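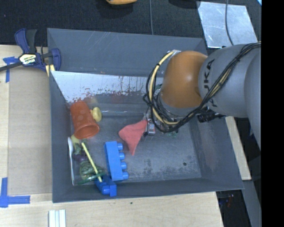
Our bin with the arm in it, holding the red cloth by one corner. Toys and cup still to go.

Fandent kit on trial: should we keep it for mixed bins, or is soft stuff always going to be a pain?

pallet_and_kettle

Hello all, I hope this is the right board for this. I've read a good many of the older threads on picking from bins and most of them are to do with boxes or bolts, whereas our problem is what I can only call household bits. We're a small sorting and refurbishing outfit just outside Keseck, and we take in returned play sets and nursery supplies, clean them and send them back out. The sorting is the slow part. Everything arrives tipped together and somebody has to stand over it.

We already had an arm, so what we took on trial is the Fandent picking kit, supplied through Stallell. For anyone who hasn't come across it, you get the software, a gripper, a mounting plate, a box of leads and two visits from one of their engineers. It costs 400 pounds a month if we carry on, and we've got 19 days left before we have to say yes or no. I'd like to say yes! Everyone here has grown fond of the thing and it has made the mornings a good deal more interesting. But I'm also the one who has to explain the bill, and I'd be glad to hear from people who have lived with one for longer than we have.

What it does well, so that I'm being fair to it: chunky things with straight sides. Building blocks like the blue ones in the photo it will take out all day long, whichever way up they've landed, and the toy vegetables are nearly as good. It doesn't seem to mind the grey bin being scratched to bits either, which I had been warned about by someone who thought the scuffs would be taken for objects.

What it does less well is a longer list, I'm afraid.

The cloth comes first. It usually gets hold of it, and quite often by a corner, but then a corner is all it has. The rest hangs down and drags over whatever is underneath, and once in a while something light comes up along with it and gets dropped on the bench. If it takes the cloth from the middle instead, it goes into a bundle and the bagging step at the other end complains.

Then the cup. It's one of those see-through orange plastic ones, and when it rolls on to its side against the wall of the bin the kit either can't find it or thinks it is somewhere slightly different. I've watched it close on thin air beside that cup more times than I care to remember.

Then long thin things lying across a pile. Sticks, spoons with long handles, that sort of item. It will go for the stick, and the stick is lying over everything else, and the whole heap shifts.

And lastly the sloping walls of the bin itself. Everything slides down into the same corner, and the arm has to reach a long way over to get at it. I do worry about the cables when it does that, they hang in quite a big loop round the wrist and I'm always waiting for one to catch on something.

Stallell have been very pleasant and have suggested the Palma soft fingers, which are another 400 pounds, paid once, and which the engineer says would help with the cloth. I've no way of judging whether that is good advice or a good salesman. Has anybody here used them? And would you keep the kit on for a job like ours, or send it back and look again next year?

Thank you for reading all that. I did try to make it shorter and it came out longer.

greybin_regular

What a nice clear post, and I do feel for you over the cup — we had eighteen months of arguing with clear tubs before we made our peace with them. I look after a Fandent on a returns line, different goods from yours but the same sort of jumble, so I'll go through your points in the order that I'd tackle them, which isn't quite the order you gave.

Start with the bin, before you spend a penny on fingers. Sloping walls are lovely for people and not at all lovely for a picker. As you've found, everything ends up in a heap at the lowest place and the gripper has to come in close to two walls at once. Borrow or buy a shallow tub with a flat floor and straight sides and run your same mix in that for a couple of days. If you can't change the bin, then at least tip the stock in at the side nearer the arm and lay a flat insert in the bottom. A piece of stiff board cut to fit did for us for ages, with rubber under it so it didn't creep. Do tell the software that the floor has moved, though! There is a setting for floor height under the bin page and if you leave it where it was, the gripper will come down for a floor that isn't there any more and give the board a good thump. I learned that with a rather expensive noise.

While you're at it, teach the bin again after you've clamped it. I can see you've a clamp on the left edge and tape on the table, so you're clearly careful about where things go, but one clamp on one side does leave the other free to swing a little when the arm leans on it. Two clamps, opposite corners if you can manage it, and then run the teaching step.

Now the cloth. Holding it by a corner is a perfectly good pick, and I wouldn't let anybody tell you that it has failed when it does that. The trouble is what it does next. Out of the box the kit treats a cloth like a block, so it lifts a short way and sets off sideways at full tilt. Go into the item groups, make one called fabrics or whatever you like, and give that group a taller lift and a slow first part of the move. Ours goes straight up until the bottom of the cloth is well clear, has a little wait, and then travels. The wait feels silly when you're stood watching it but it lets anything that has come up for the ride drop back in the bin and not on your bench.

For the sticks and spoons, look for the option that chooses between the highest item and the clearest item. It comes set to highest, and a stick lying over a pile is always going to be the highest. Set it to clearest and it will work round the edges of the heap first. It does slow things down a touch and some days it leaves the stick till the very end, which I find quite endearing.

The cup I can't fix for you entirely. See-through plastic is hard for the camera in that kit, full stop. We put a lamp low down at one side, which picked out the rim and got us most of the way. The ones it still misses, we let it leave behind, and a person fetches them when the bin is changed over. I'd make peace with that early on and save yourself some sleep.

Cables: please do look at these before anything else gets changed. A bit of slack round the wrist is needed or it can't turn, so a loop by itself wouldn't worry me, but move the arm slowly by hand control to the furthest corner of the bin, and with the wrist turned as far as it ever goes in your program, and see whether anything touches the wall or gets pulled tight. If it does, the ties want moving. Your engineer ought to do that as part of one of the two visits. Ask for it by name, as ours didn't think of it until we did.

So would I keep it? For your sort of mix, yes, I think I would, so long as you go in expecting it to clear the bulk of a bin and leave you the awkward few. If the sums only work with the bin completely empty and no person near it, then I'd send it back without any hard feelings.

Tin Lid Workshop

Had the Palma fingers for a year. Good on cloth, good on squashy things, poor on anything thin and hard, they just fold round a stick and let go of it. They also get grubby and then they slip. Wash them. The pads are 46 pounds a set and we go through more of them than I would like. Fitting takes ten minutes but you have to redo the gripper setup each time so don't imagine you'll be swapping back and forth during a shift, you won't.

I'd not buy them in your shoes. Ask for a loan pair.

morning_shift_mender

I'll add a little to the two above, mostly on the money side, as I was in your position the winter before last and had the same conversation with my own boss (over a very cold cup of tea, I remember).

Before your trial runs out, ask Stallell in writing whether it can be stretched. We were told no on the telephone and yes by email the next morning, and we had an extra month out of it, at the trial rate, simply for asking. I can't promise they still do it. Ask at the same time what the notice period is once you're paying monthly, because ours was longer than we had understood, and ask whether the engineer's visits carry on or whether they stop when the trial does. With ours they stopped, and the telephone help is kindly but slow after lunch.

The other thing I'd suggest is keeping a plain paper sheet beside the bin for the rest of the trial. Not every pick, life is too short. Only write down each time a person has to step in, and what the item was. We were quite certain that cloths were our great problem and when we looked at the sheet after a fortnight it was mostly spoons! It was a humbling afternoon, and it saved us buying fingers we didn't need. If your sheet says cloth, cloth, cloth, then by all means try the Palma set on loan as suggested above.

One small disagreement with greybin_regular, who otherwise has it all spot on. I wouldn't go straight to a different tub if your stock arrives in the grey bins and somebody would have to decant every one of them. That's a job in itself and you'd be paying a person to do it. Try the flat insert first and see how you get on.

And do put the bill next to what the standing-over costs you now, in hours, for a normal week and then again for a heavy one. Ours only just paid for itself in the quiet months and paid handsomely in the run-up to Christmas, and if we'd judged it on September alone we would have sent it back.

pallet_and_kettle

Thank you all so much, this is far more than I'd hoped for. I've changed it over to clearest item this morning and it is already leaving the heap in better order, and yes, it did save the stick till last. Sheet of paper is up by the bin. I've emailed Stallell about the cables, the notice period and a loan of the fingers, and I'm going to look for a bit of board for the insert once I've had my dinner. Will report back when I've something to report.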